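Folding tops with studs or stones on the front. Quick version, laundry is piling up.

Wash inside out, cold, 20 minutes is plenty. Don't wring. Skip the dryer, the glue on those studs hates heat.

Lay it on something wide with a cloth over it. Smooth the plain parts with your palm, go around the studs. Sides in over the print, sleeves down, then up from the hem. Loose folds, dont press hard.
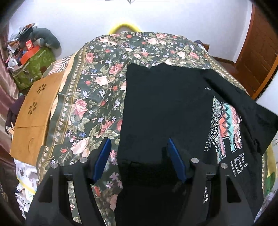

Black top with the studded elephant, partway folded. Plain side over the print.

Stack no more than 7 high, studded ones on top. Tissue between if they catch on eachother. Lost a stud? Dab of fabric glue, leave overnight.

Rongrong Su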